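Support > Valuation Desk > Report Issues > Open and Recent

Ticket: floor area on draft report doesnt match listing, Hurker unit 12
Opened by: Trinidad Abella, Lasness Property Services
Status: waiting on lender
September 2026

Problem as reported

Draft valuation came back from Goossens with 3,035 sq ft. Listing says 3,000. Owner's old report also says 3,000. Lender portal (Leltora) kicks the file out with "area mismatch" and won't let me submit. Need this fixed before the rate lock runs out in October.

Tried so far

- Re-uploaded the PDF. Same error.
- Typed 3,000 into the area field by hand. Portal takes it, then flags it again once it reads the report.
- Logged out, back in, different browser. No change.
- Called Goossens front desk, left message. 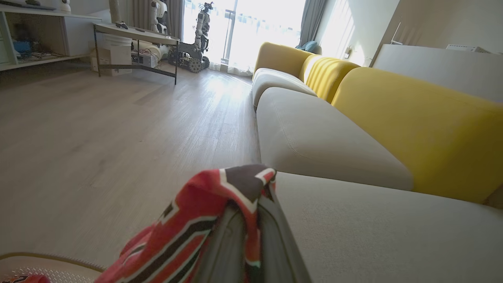

Also asked the owner for the original floor plan. She has a paper copy, scanning it tonight. Told her not to sign anything new until we know which number is right.

Update 1

Floor plan in. Plan says 3,000 but it's the builder's plan, before the back room was closed in. So the extra could be real. Sent to Goossens with the permit number. Asked them to confirm they measured to the outside walls and didnt just copy from somewhere. 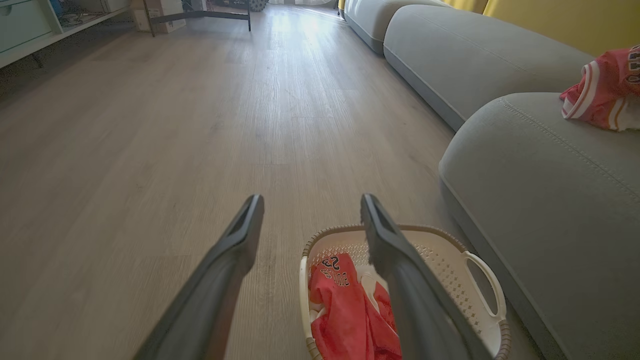

Living area, laundry basket on floor.

Update 2

Goossens called back. Appraiser measured on site, outside walls, back room included. Stands by 3,035. License number is on page 6 of the report, checked it against the state lookup, active. So report is fine and the listing is what's off.

Leltora support says the portal compares report to listing and anything over their limit gets bounced. They won't tell me what the limit is. Asked twice. They can override but only with:

1. Signed letter from the appraiser explaining the diffrence
2. Corrected listing, or a note from the listing agent
3. Interior photos, clear view of the flooring 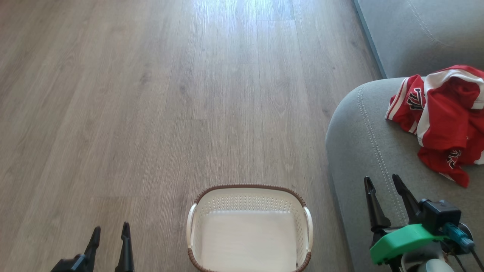
Update 3

Letter from Goossens received, one paragraph, signed. Good enough I think. Listing agent changed the area to 3,035 and added a line on the closed-in room. Uploaded both plus photos.

Portal still shows the old error. Leltora says the listing feed refreshes overnight, try again in the morning. Did not touch the area field this time.

Update 4

Error gone after refresh. New message: "pending manual review." Rep says override request is in the queue, no time given. Asked for it to be marked urgent because of the lock date. She said noted.

Owner asking if value changes with the corrected area. No, the draft value was already based on 3,035. Emailed her that and cc'd Goossens.

Still open
- Leltora review
- Final report (current one still stamped draft)
- Invoice, Goossens billed for a second visit that didnt happen, asked them to take it off

Do not close this ticket until final report is attached. T.A.

Tags: appraisal report, floor area, lender portal, listing correction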